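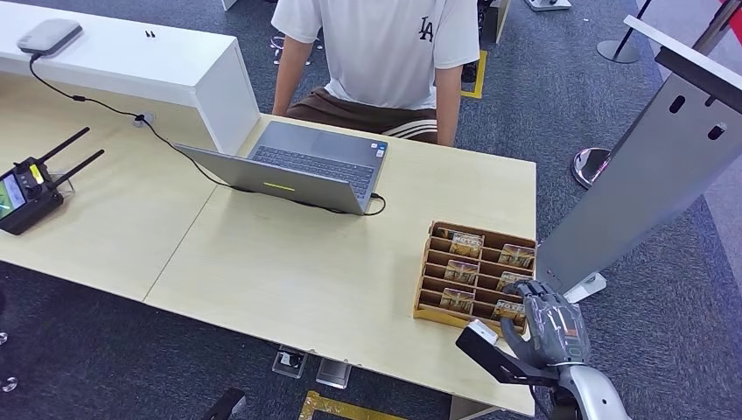
Cable grommet in a shared table: how to route a laptop lead without it crossing the work surface

Posted in Workspaces and Furniture

We have a long light wood-coloured table in a shared room, with a round grommet set into the top and a raised white divider along part of the back edge. One person normally sits on the far side with a laptop. The black lead goes into the side of the laptop, loops underneath it, runs across the table past the grommet and then up to a small white unit on top of the divider. The grommet itself is not used for this lead.

The near side of the table is used for sorting small flat packets into a wooden organiser with slanted compartments. The organiser stays on the table all day, and packets are slid across the surface to reach it. They catch on the lead. Twice in November the laptop was pulled a short distance along the table when a packet went under the cable and was then lifted.

The top is made of two panels with a faint diagonal seam between them, so I would prefer not to drill a second hole. The divider is fixed and I am not allowed to move the white unit. The lead is 3 metres long, bought as a Trulus replacement after the original failed.

Is it better to take the lead down through the grommet and back up behind the divider, or to fix it along the surface? Also, is there a sensible place for the organiser, or should it come off the table altogether?

Drisurbridge_desk

***

TableEndUser

Just tape it down. We did that on ours and it has been fine for 2 years. Use cloth tape, not the brown parcel sort, which leaves glue on the wood.

***

Fitter_Clasdale

Tape is acceptable for an afternoon. Over a longer period it lifts at the ends, collects dust, and can pull the finish off a veneered or lacquered top when removed. It also leaves a ridge, so flat packets will still catch on it.

I would go under the table. The procedure is as follows.

Shut down the laptop and unplug the lead at both ends. Take the cap out of the grommet and check the clear opening against the larger of the two plugs. Many caps have a narrow slot intended for bare cable only, and the plug has to go through with the cap removed. If neither plug fits with the cap out, stop there and use the rear edge route described below.

Feed the plug down from above. Underneath, fix adhesive or screw-on cable clips to the main panel, keeping well clear of the line of the seam. Two-panel tops are often joined from below with plates or connecting bolts, and a screw placed close to the joint can split the edge or foul a fixing. Check the thickness of the top before using screws of any kind.

Run the lead from the grommet to the rear edge, then up the back of the divider to the unit. Leave a small loop at the top so that no weight hangs on the connector. At the laptop end, leave enough slack for the machine to be turned or pushed back, but no more than that. Surplus length should be coiled loosely below the table and held with a hook-and-loop strap. Cable ties pulled tight will deform the sheath. The coil should be well above knee height, as there is a person's legs to consider on the seated side.

Do not leave the loop under the laptop. It tilts the base slightly, it can restrict the vents if they are on the underside, and it puts a constant sideways load on the socket.

For the rear edge route, take the lead straight back from the laptop to the far side of the table, then along beneath the edge in a clip-on channel. This uses more cable but keeps the working area clear. Its disadvantage is that the lead then passes close to the seated person, and forearms and chair arms will rub against it. A rigid channel with a lid is preferable to open clips in that position.

With a 3 metre lead either route should be possible on a table of ordinary size, but measure it with a piece of string first, including the drop and the rise. I have seen this length come up short where the fitter measured only the horizontal run.

***

Charbonneau_Stores

I agree with the answer above on the cable and will add something on the organiser.

Slanted compartments are intended to be read and filled from the front. If packets are arriving from the left and being slid across the table, the organiser is being approached from its side, and people will drag items to it. Turn it a little towards whoever is sorting and put a shallow tray beside it as a landing point. Packets are then placed in the tray and lifted into the compartments, and nothing needs to cross the open surface.

Fill from the lowest row upwards if the stock is heavy. For light flat packs the order makes little difference to stability, and it is more useful to keep one kind of item to a column. Leave empty compartments where they are between kinds. Closing up the gaps means relabelling whenever a delivery comes in.

We put 3,000 small packets a month through a similar arrangement and the organiser stays on the table. Below about 1,000 I would consider a wall shelf, which frees the surface between sessions.

Put a non-slip mat under it in either case. A wooden base on a smooth top moves further than expected when packets are pushed in firmly.

***

Drisurbridge_desk

The plug goes through with the cap out. There is a metal plate under the seam, so the clips are all on the larger panel. The string came to just under the length of the lead with the loop at the top included. I have ordered a mat and will try the tray before moving the organiser anywhere else.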